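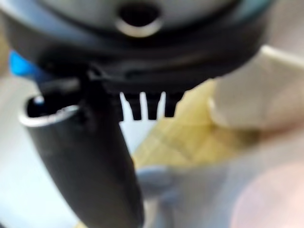
**Stavbridge, Sunday, August 9, 2020**

The Jistcombe Housing Association has confirmed that its review of entrance halls and shared landings will be extended to all properties in Stavbridge. The review began in June at Marnix Court, where residents were asked how they used the space outside their front doors.
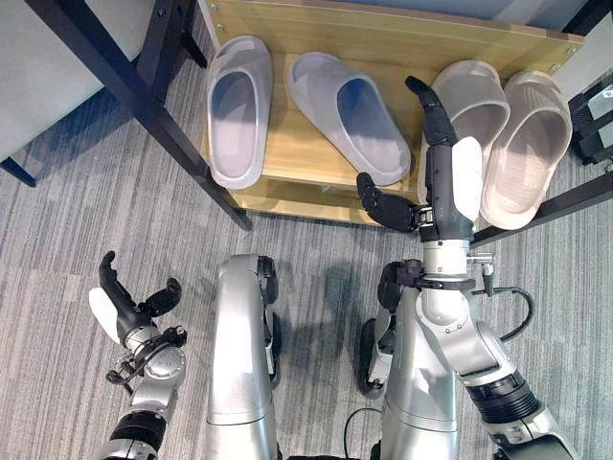 Under the revised tenancy guidance, shared landings must be kept clear at all times. Prams, bicycles and boxes left there may be removed after seven days' written notice. Footwear should be stored inside the home, and a low rack holding slides or slippers in a single row is acceptable in a tenant's own hallway, provided that the door opens fully. Mats must lie flat.

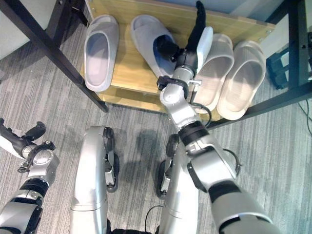
The guidance applies to 2,832 homes and will be posted to each household with the autumn rent statement. Tenants of Harasym House, where the landings are narrower, will receive a separate letter.

Hanna Stelmakh, Head of Tenancy Services, said that the association had received over four hundred replies and was grateful to all who had taken part. Requests for help with moving heavy items should be made to the Stavbridge office.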